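Walk-through checklist, Iltgate work area, January. Filled in by Wael Ait Ali for the Mesescombe site file. Comments are mine and not the integrator's.

Scope: two-finger arm and multi-finger arm on small pick, pack and tidy jobs at the tables. Lashari wants to know if the arms can take over box packing from the bench crew by spring. My view going in was no. It hasn't moved much.

## A. Floor and walkways

- [x] Floor coating intact, no lifting at the seams
- [x] Floor swept before start
- [ ] Cables off the walking route
 - **Comment:** Blue cable crosses open floor. Same finding as last time. Cover it or hang it.
- [ ] Nothing stored on the floor inside the work area
 - **Comment:** Parts and cartons still end up down there. A person steps over them. I would like to see in writing what a moving base does when it meets one.

## B. People near the arms

- [x] Gowns worn
- [x] Shoe covers available at the door
- [ ] Stand-back distance marked
 - **Comment:** No tape, no paint. Vistgate says their software slows the arm when someone gets close. Fine, put tape down too.
- [ ] Stools parked when not in use
- [x] Stop button tested, 2 presses, both good

## C. Work at the tables

- [x] Tables level and steady
- [x] Finger pads checked for wear
- [x] Pin caps seated
- [ ] Box contents removed and sorted without help
- [ ] Cable coiled and put back without help

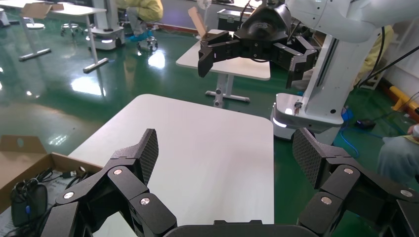
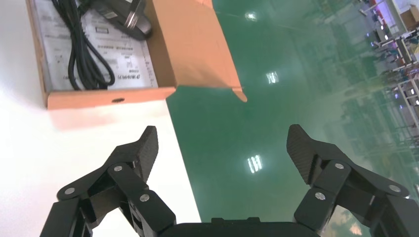 **Comment on the last two lines:** Both left blank on purpose. The sales sheet says "handles everyday items." A cable is an everyday item, and it is the one I keep asking about. It sags, it catches on flaps, and it drags whatever is plugged into it. My bench crew can empty a carton, lift out the leaflet, coil a power cord and close the flaps while talking about lunch. I gave the arm 5 tries at the cord. It got the cord out of the carton twice and put it back zero times. On one of those tries it brought the paper along too.

I was told the grip settings need tuning. I was told that in the fall as well.

## D. Claims against what I saw

| Claim | Seen by me | Note |
|---|---|---|
| Picks rigid parts | Yes | Slow but repeatable |
| Folds box flaps | Partly | One flap, then stopped |
| Handles cords | No | See section C |
| Runs unattended | No | Staff in the area the whole time |

The log shows 621 completed picks for the month. Most were the same hard block going from one spot to another, so please don't quote that number upstairs as packing output.

## E. Follow-up

1. Cable cover on the blue run before the next session.
2. Tape the stand-back line at all tables.
3. Vistgate to supply the failed attempts along with the good ones.
4. Repeat the cord job with 6 different cords, including a stiff one.
5. Bench crew hours stay as they are. I won't sign a change to the rota on this evidence.

Result: area OK for trials with items 1 and 2 closed. Not OK for production packing.

W. Ait Ali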